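Catering at Home for Wedding Guests

The Vestley Household Service advises hosts to settle the guest list before borrowing tableware. For a seated meal of 40, set aside 5 spare place settings - late replies are common. 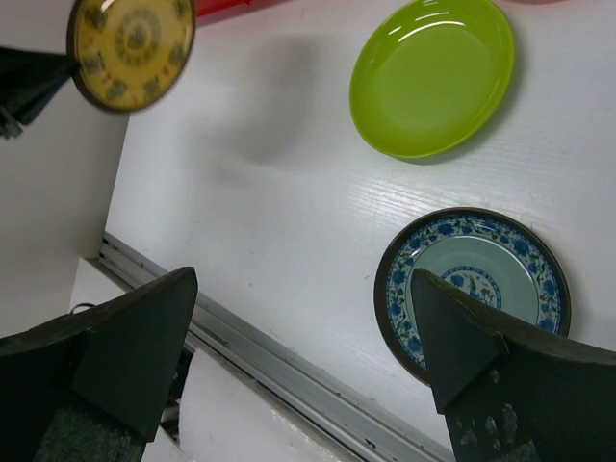

Borrowed crockery should be listed by lender on the day it arrives. Plates in clearly different colors, such as yellow, lime green and pale blue-green, are easily sorted by owner after the meal. Plain white sets should be marked underneath with masking tape. Return all items within 2 days.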